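# Water and Electricity Use in a Shared Laundry

Course project report, 13 March 2021
Prepared by Branislav Krajčí

## 1. Purpose

The Plosov residence has one laundry for all tenants. Water and electricity for the room are billed together with the rest of the ground floor, so the share that goes to washing has never been known. This report estimates that share and tests whether a change in user habits would lower it. Drying is left out of the calculation.

## 2. Background

A washing cycle uses electricity for three things: heating the water, turning the drum, and running the pump and controls. On warm and hot programs, heating takes most of the energy. The drum motor matters mainly in the final spin. Water use depends on the program, the number of rinses, and, on machines that sense the load, on how much laundry is inside.

Front-loading machines use less water than top-loading ones because the drum lies on its side and the clothes are lifted through a shallow pool. The door seal has to hold that pool back, and the door stays locked while there is water above the sill. A user who forgets an item must therefore wait or cancel the program. A canceled program drains the tub, and the water already taken in is lost.
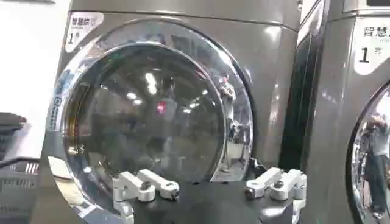
## 3. Method

### 3.1 Metering

A Kuvent pulse meter was fitted to the cold water branch feeding the laundry. A separate energy meter was placed on the laundry circuit in the distribution board. Both were read by a logger every 50 seconds. The clocks of the two meters were matched at the start of February and checked again at the end of the month. The drift was too small to affect the results.

### 3.2 Identifying cycles

The start of a cycle was taken as the first water draw after a quiet period. The end was taken as the last spin peak in the power record. Where two machines ran at the same time, the records overlapped and had to be split by hand. Cycles that could not be separated were dropped. After this step, 140 cycles remained.

### 3.3 Load size

Tenants were asked to write the weight of their laundry on a sheet next to a hanging scale. The weights include damp towels in some cases, which makes those loads look larger than they were.

## 4. Results

Total energy for the retained cycles was lower than expected from the rated values. The main reason is the choice of program: most tenants used the cooler settings. Hot cycles were few but had a clear effect on the total.

Water use showed little relation to load weight. Small loads drew nearly as much as full ones, so the water used per kilogram was highest for small loads. Seven cycles were canceled before the first rinse. Each was followed by a new start, and the first fill was counted as waste. 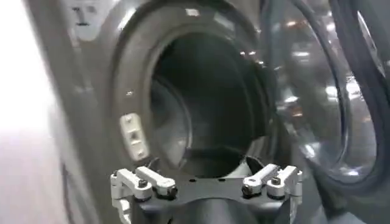 Liette Kennedy, commenting on the draft, objected that the weight sheet was filled in mostly by people who already wash full loads, and that the small loads were probably undercounted. She suggested using the length of the first fill as a rough check on weight.

The check was tried on part of the data. First-fill time did not separate small loads from medium ones, and the method was not taken further. The objection itself stands, and the average load in Appendix A should be read as an upper value.

## 5. Sources of error

- The water meter does not register very slow flow. A leaking valve would be missed.
- Hand splitting of overlapping cycles was done by one person and not repeated.
- Inlet water temperature was not logged. February water is cold, and heating energy in summer would be lower.

## 6. Further work

A second period in warmer months would show the effect of inlet temperature. Individual meters on each machine would remove the need for hand splitting. The logger files and the splitting notes are stored in the project folder under Prakonura.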